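Chapter 4

Selling Through Others: Choosing and Keeping Resellers

Most of us, when we picture a company selling its products, imagine one business on one side of a counter and a customer on the other. It is a comfortable picture, and for a corner bakery it may even be a true one. In the trade in computers, software and office equipment, though, a good deal of what is sold passes through several pairs of hands before anyone switches it on. There is the maker, there may be a wholesaler (usually called a distributor), and there is very often a reseller, the firm that knows the customer, answers the telephone and sends somebody round when the printer refuses to talk to the network. Taken together these firms are known as the channel, and this chapter is about the last link in it.

You met distributors in Chapter 3, where we spent quite a long time on warehousing and credit, and I hope you will forgive me if I lean on that material now and then. If the difference between a credit limit and a credit period has already gone a little hazy, do go back and have another look before you get to Section 4.3. I shall wait for you.

Let us begin with a company we shall follow all the way through. Wamura makes stock-control software for medium-sized wholesalers and warehouses. In its early years it sold everything itself, with a small sales team who drove up and down the country and got to know every service station on the way. This worked nicely while there were only a few dozen customers. By the time there were 1,000, the team was spending most of its week looking after people who had already bought, and the search for new business had more or less stopped. The directors could hire a great many more salespeople, or they could find other firms willing to sell the software alongside their own services. After a long and rather bad-tempered October they decided on the second course.

They signed 20 resellers in the first year, and here we come to a mistake that is so common you will almost certainly meet it in your own working life. Wamura gave all of them the same discount. Girkus, a busy firm that trained its own engineers and ran demonstrations for its customers, bought at exactly the same price as Petkov, which simply passed on orders when they happened to come in. You can probably guess how the people at Girkus felt when they found out! They had spent money on training and on a demonstration room, and they were losing sales to a rival that had spent nothing and could therefore afford to charge less.

There are two sides to this, and I would like you to hold both of them in your head as you read. Petkov had done nothing wrong. It had signed the agreement it was offered and kept to every line of it. The trouble lay in the agreement itself, which paid for volume and took no notice of effort. In Section 4.2 we look at the margin a reseller earns and what it is supposed to cover, and in Section 4.4 at the partner tiers Wamura brought in later, with their different discounts, their training requirements and (I am sorry to say) their mountain of forms.

We shall also spend some time on a thornier question, that of territory. Two years into the programme Wamura appointed a third firm, Plakance, in an area where Girkus had been selling quite happily on its own. Was Girkus entitled to a warning? Did it own those customers in any sense, or were they Wamura's all along? People in the trade disagree about this quite warmly – I have heard it argued over many a lunch – and the answer often rests on a single clause that neither party read with much care at the time. Section 4.5 takes such a clause and goes through it slowly, a line at a time.

The chapter closes with 6 exercises. The first few can be done with a pencil and a bit of patience, while the later ones ask you to take the part of the vendor or the reseller and are best tried with a partner. Please keep your workings, as we return to the same figures in Chapter 5 when we come to rebates and marketing funds.

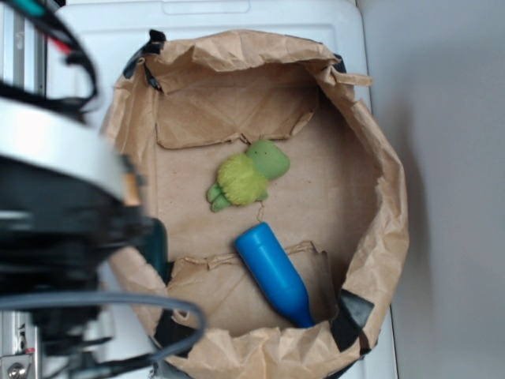

Fig. 4.1 Robotic arm above a paper-lined bin holding a green plush toy and a blue bottle-shaped item.

Contact the publisher | Copyright, all rights reserved | Back to top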